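**Folding on the bed vs folding on a table** (Wiltilville house & home board > Laundry)

**mossy_kettle** wrote:

Right, quick one as I've got a load to get through before tea. Does anyone else fold everything on the bed? Moved in to the new flat last month, no table big enough, so it's the bed or the floor. Fitted sheet on, duvet off, everything dumped in the other room and brought through bit by bit.

T-shirts are what's doing my head in. Lay one out, looks flat, pick up a corner and the whole thing bunches up. Sheet rucks up as well so you're smoothing two things at once.

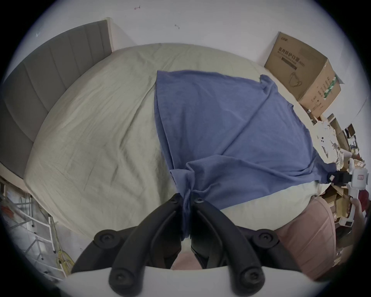
Anyway what I want to know is do you go sleeves first or fold in half first? My mum was sleeves first, always. Partner does half, half, done. His stack leans. Mine takes twice as long.

Also is it worth buying one of those folding boards. Saw the Pluvent one, not cheap for a bit of hinged plastic.

---

**grernden_gail** wrote:

Sleeves first. Front down, shake it, sleeves in, bottom up. Don't pinch it by one corner, two hands, one each shoulder, then lower it. Gravity does most of the work

Wouldn't bother with the board. Had one, went to the charity shop.

---

**ninepins** wrote:

disagree with gail, half first. Sleeve to sleeve longways, then tuck both sleeves back together. One movement instead of two. I do a family of five and I'm not faffing with each sleeve seperately

and the bed is a terrible place to fold, sorry. too soft, too low, your back will go. Ironing board at waist height with a towel on it

---

**grernden_gail** wrote:

Half first puts a crease right down the front of your chest. Looks like you've come out of a packet.

---

**ninepins** wrote:

nobody is inspecting my chest gail

---

**mossy_kettle** wrote:

Ha. Ironing board's a no, it's narrower than the shirt. Bed's staying. Back's fine so far, I kneel.

Should have said, half the problem might be the sheet. It's a sage green jersey sort of thing and it creases if you so much as look at it. Does a flat sheet stay put better?

---

**tub_of_pegs** wrote:

Not a flat sheet, that'll slide even more! Pull the fitted one down hard at all four corners and smooth from the middle out. If it still ripples it's too big for the matress. Mine was, I'd bought the deep one by mistake. Went down a size and it's been much better since.

Second thing, clear the bed. Cushions, boxes, all of it. People try and fold in the bit that's left over and then wonder why the sleeves hang off.

There was a decent write up on the Grernden housekeeping page, copying the useful bit over:

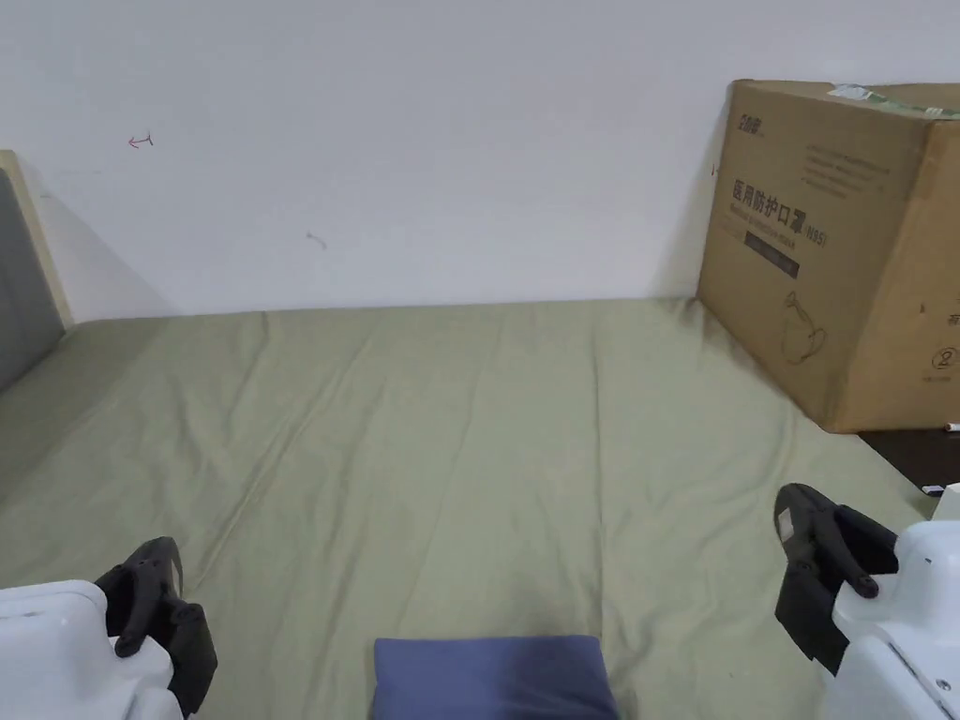 **Iida Kallio**
Household editor

*Start with the largest clear stretch of bed you can manage. A box pushed back to the wall is fine if you can't move it yet, but keep the front half for working in. Smooth the sheet before each batch and not once at the beginning, it will have moved. Fold the big items first while you've got the patience. Socks and small things can wait for the sofa. Stack at the side you're standing on so you aren't reaching over finished piles.*

Posted December 5, 2022 if anyone's looking for it. Think there were 13 comments under it, mostly about fitted sheets and how to fold THEM, which is another thread.

---

**ninepins** wrote:

"socks can wait for the sofa" ok she's right about that one

still say table

---

**grernden_gail** wrote:

Agree with all of it except big items first. I do smalls first so the basket looks emptier. Keeps me going.

---

**mossy_kettle** wrote:

Thanks pegs, that's handy. Still got boxes from the move so pushing them back to the wall it is. Just tried gail's way on 9 shirts, stack is straight. Tried ninepins's on the last couple, quicker but yes, there's a line down the front. Might do sleeves first for work stuff and half for pyjamas.

Not getting the board. Going to check the label on the sheet now, bet it's the deep one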